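Clornach 衣物整理与护理项目 中期进展报告

致：Sisodia 基金 项目管理部
报告人：Bleddyn Gittins
报告时段：项目开始至九月

尊敬的各位同事：

首先感谢基金对我们工作的支持。中文不是我的母语，这份报告我自己写，没有请人翻译，如果有些句子不太自然，请各位谅解。上一次报告之后，贵方提出了三个问题：第一，衣物整理的进度是否符合计划；第二，折叠方法为什么要修改；第三，剩余经费怎样使用。我按照这个顺序回答，最后补充一些关于场地和人员的情况。

一、工作进度

本项目的目标没有改变。我们到行动不方便的老人家中，帮助他们整理换季衣物，并且把不再需要、但是状态良好的衣物送到 Histwood 的分发点。按照计划，到九月我们应该完成 8 户家庭的整理。现在已经完成 6 户，剩下的两户已经约好时间，预计在十月完成。

延迟的原因有两个。其中一户的老人在夏天住院，家属希望等她回家以后再开始，我们同意了。我认为这个决定是正确的，因为衣物是个人的东西，哪一件留下、哪一件送走，应该由本人来说。另一户的衣柜比较高，我们原来的凳子不安全，需要先购买一个带扶手的梯凳。梯凳已经到了，费用写在第四部分。

到现在为止，登记的衣物一共 304 件。登记表分为“保留”“送出”“需要修补”和“暂时不决定”四栏。“暂时不决定”这一栏是应一位老人的要求增加的，最初的表格里没有。她对我们说，有些衣服她今天不想决定，下个月也许想。我们把这些衣服单独放在一个布袋里，写上日期，下一次上门的时候再问她。后来其他家庭也使用了这一栏，而且使用得比我预想的多。

需要修补的衣物大部分是小问题，例如掉了扣子，袖口脱线，或者拉链不顺。扣子我们当场缝好。拉链送到 Velura 修补店，通常一个星期可以取回。有两件大衣的里布破得比较严重，修补店建议更换整块里布，价格超过我们规定的标准，所以我先问了家属的意见。一件决定更换，一件决定保持原样。

二、折叠方法的修改

在计划书里我写的是：所有上衣都用同一种方法折叠，竖着放进抽屉。这个方法对衬衫和薄的棉质上衣很合适，打开抽屉就能看见每一件。但是对毛衣不合适。针织的衣服比较软，竖着放几天以后会倒下来，领口也会变形。我们在第二户的时候已经发现这个问题，可是那时没有马上修改，这是我的疏忽。结果有一个抽屉需要全部重新整理。

现在毛衣单独处理，步骤如下。

先把毛衣正面朝下，平放在一个大的平面上，用手掌从中间往两边抚平。不要拉，拉了以后针织会变长。

然后把两只袖子向内折，放在背后。插肩袖的毛衣要特别注意，这种袖子的接缝是斜的，从领口一直到腋下，没有普通的肩线可以参考。如果按照普通毛衣的位置去折，两边的宽度会不一样。我们的做法是以领口的两端为准，从那里向下折直线。

最后从下摆向上折。厚的毛衣对折一次，薄的毛衣折成三层。折好以后翻过来，领口朝上，罗纹的领边应该是平的。如果领边卷起来，就打开重新折。

折好的毛衣平着叠放，一摞不要太高，厚的在下面，薄的在上面。

关于在哪里折，我们也做了一些比较。很多老人家里没有大桌子，餐桌上常常放着药盒、报纸和热水瓶，每次搬开很麻烦，老人也会担心找不到东西。所以大部分时候我们在床上折。床的高度对坐着的人比较方便，老人可以坐在床边一起做，或者只是看着，告诉我们这件是什么时候买的。缺点是床面软。铺着长绒毯子的时候，毛衣的下端容易堆起来，不容易压出整齐的边。

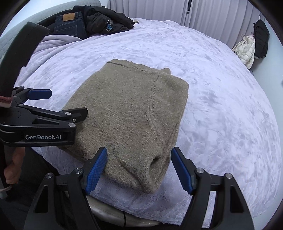 Clornach 的家属代表在意见会上说，她母亲的床上也是绒毯，折毛衣的时候下面总是不平，她后来在毯子上先垫一块硬的纸板，折完再抽走，效果好一些。她还建议不要为了折衣服把毯子收起来，老人下午要休息，收起来再铺一次反而更累。对于领口朝上的规定，她不完全同意。她觉得有些毛衣领子颜色都差不多，看领子分不出来，不如把容易认的那一面放在外面。

这些意见我认为都有道理。垫板的办法我们已经在两户家庭试用，用的是旧的文件夹板，大小接近一件折好的毛衣。使用垫板以后，边确实更直，折的速度也快了一点。文件夹板的角比较尖，可能勾到针织，所以我们用布胶带把四个角包起来。关于领口的方向，我把规定改为“由本人决定”。如果本人没有意见，仍然领口朝上。

还有一个小的修改。颜色接近的毛衣，例如米色、灰褐色和浅灰色，在光线不好的衣柜里很难分清。我们在每一摞的前面放一张卡片，用大字写颜色和厚薄。有一位老人不喜欢卡片，说像商店，我们就没有放。

三、分发点的情况

送到 Histwood 的衣物由分发点的工作人员再检查一次。他们反馈的主要问题是，我们最初送去的毛衣没有写尺寸。有些旧毛衣的标签已经剪掉，或者洗得看不清楚。现在我们在送出以前量胸宽和衣长，写在一张小纸条上，用别针别在下摆。后来分发点说别针不方便，而且可能扎手，所以又改成用棉线系。

另外，分发点希望春夏的衣物在三月以后再送。他们的库房不大，最多可以同时放 10 个箱子。我们手里的夏季衣物暂时存放在办公室的储藏间，箱子下面垫了木板，里面放了防潮袋，每个月打开检查一次。到目前没有发现发霉或者虫蛀。

四、经费使用

详细的账目在附表里，这里只说明和原计划不同的地方。

梯凳原来不在预算里。我在购买以前给贵方写了邮件，得到同意以后从“设备”一项支出。

修补费用比计划低，主要是因为扣子和小的开线我们自己处理。剩下的部分我希望转到“收纳用品”，用来购买布袋和统一大小的垫板。现在用的文件夹板是临时的，有长有短，叠放的毛衣大小也就不一样。如果贵方同意，我会先少量购买，在剩下的两户家庭使用，合适以后再补充。

交通费用基本符合计划。有一次因为下大雨，箱子不能用手推车运，我们叫了车，收据已经附上。

五、人员和培训

参加上门工作的人员没有变化。每次上门两个人，一个人负责折叠和摆放，另一个人负责和老人谈话、填写登记表。最初我们让一个人同时做两件事，结果表格常常漏写，老人也觉得没有人认真听她说话。分开以后情况好很多，但是每户需要的时间变长了。原来计划一个下午完成一户，现在一般需要两个下午。我请贵方在评估进度的时候考虑这一点。

折叠的培训我们用旧毛衣练习，厚的、薄的、开衫、插肩袖各准备了几件。我把上面写的步骤整理成一页说明，字比较大，准备留一份给每户家庭。说明里的图是我自己画的，画得不好，袖子的部分有人看不懂，正在重新画。

六、需要贵方答复的事项

1. 修补费用的剩余部分是否可以转到“收纳用品”。
2. 每户的工作时间改为两个下午，是否需要修改协议。
3. 折叠说明印出来的时候，是否需要加上基金的名称。如果需要，请告诉我正确的写法。

下一阶段，我们先完成剩下的两户，然后对已经完成的家庭做一次回访，主要看抽屉和衣柜在没有我们帮助的时候是否还容易使用，还有“暂时不决定”的布袋里还剩下什么。回访的记录会放在最终报告里。

附表：经费明细；衣物登记汇总；收据复印件。

此致
敬礼

Bleddyn Gittins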